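Folding T-Shirts and Slippery Fabrics on the Bed

Home Tips > Laundry > Folding and Storing

The bed is the best folding table most of us have. It is wide, it is soft, and it is usually a few steps from the drawer. Cotton knits are easy to fold there once they are flat. Satin and other shiny fabrics take a bit more care.

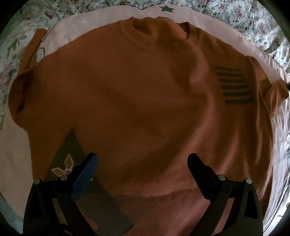
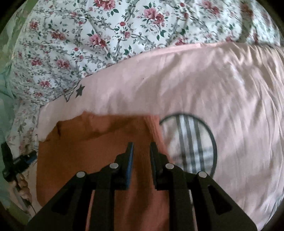 Photos: Esther Okoth

Start with the bed

Make the bed before you bring in the laundry. Pull the bedspread tight at the corners and run your forearm across it once. A wrinkled cover under a shirt puts lumps in the shirt, and you end up smoothing the same spot three times.

If your bedspread has a busy print, like the roses and vines in the second photo, small light-colored things such as socks and handkerchiefs are easy to lose on it. Put a plain sheet or a large pillowcase down first. A smooth cover also keeps lint from a fuzzy blanket off dark clothes. Shake it out afterward and put it back in the closet.

Work from the foot of the bed if you can. Leaning over from the side is hard on the lower back, especially with a low bed frame. If you have a big load, kneel on a cushion or move to a table halfway through.

Laying out a T-shirt

1. Hold the shirt by the shoulders and snap it once, away from you.
2. Lay it down with the neckline at the top. Face up is fine for checking it over.
3. Pull the sleeves out to the sides and unroll the sleeve edges with your thumbs. They like to curl in the dryer.
4. Smooth from the middle of the chest out toward the side seams. Use the flat of your hand. Fingertips drag a soft knit and leave ripples.
5. Long diagonal creases, like the one across the orange shirt, come out faster if you lift the hem, give it a light tug straight down and lay it back.

Look at the collar while it is flat. A ribbed neckband should sit in an even curve. If it has gone wavy, dampen it, pat it into shape and let it dry before you fold.

The fold

Turn the shirt face down. Bring one side in to about the middle of the shoulder and fold the sleeve back on itself. Do the other side the same way. You should now have a long rectangle – if one end is wider, open it and start over, as it will not stack well. Fold the hem up to just under the collar, then fold once more. For upright storage in a drawer, fold the last part in thirds.

I use a folding board for the first few shirts and then go by eye. Mine is a Broren, nine inches wide, and a magazine does the same job. Lay it between the shoulders, fold the sides over it, and slide it out before the last fold.

Shirts with a print

A printed chest graphic needs a little planning. Printed areas can stick to each other when they are folded face to face in a warm closet, and a hard crease through the same spot every time will crack the print sooner.

– Wash and dry inside out, then turn right side out to fold.
– Let the shirt cool fully. Warm prints are soft.
– Fold with the print on the outside.
– If the print sits on one side of the chest, move the side fold over an inch so the crease misses it.
– Iron from the back or through a thin cloth. Never put the iron on the print.

Satin and satin-look fabric

Shiny pillowcases and cushion covers slide around, and every small wrinkle shows. Do not try to fold them in the air. Lay the piece down, hold one corner with a heavy book, and pull the opposite corner until the edge is straight. Go around all four corners before you touch the middle.

Fold it in half lengthwise, then roll it loosely around a cardboard tube or a rolled hand towel. Rolling leaves fewer lines than folding. If you have to fold, put a sheet of tissue paper inside each fold.

For ironing, check the label first. Most polyester satin takes a low setting with the wrong side up. A spray bottle can leave water spots, so iron while the piece is still slightly damp from the wash. Keep printed emblems and stars away from direct heat, same as a shirt print.

Run your hand along the edges too. Satin frays fast, and a rough edge is easier to hem now than next year. A zigzag stitch with a fine needle is enough. No machine? Turn the edge under twice and sew it by hand with small stitches.

Putting it all away

Sort into piles by drawer, not by person or color, and carry one pile at a time. Put the heaviest knits at the bottom. Satin goes on top or on its own shelf, away from zippers and hooks.

I keep the good pillowcases in a flat Clamex box under the bed. Any box with a lid will do, as long as it is dry and has no rough edges inside. Line it with an old cotton sheet and leave the sheet long enough to fold over the top. Refold what is in there every January or so, along different lines, and the creases will not set.

Last updated 19 Feb 2024

Filed under: folding, T-shirts, satin, bedroom
Next tip: Getting deodorant marks out of knits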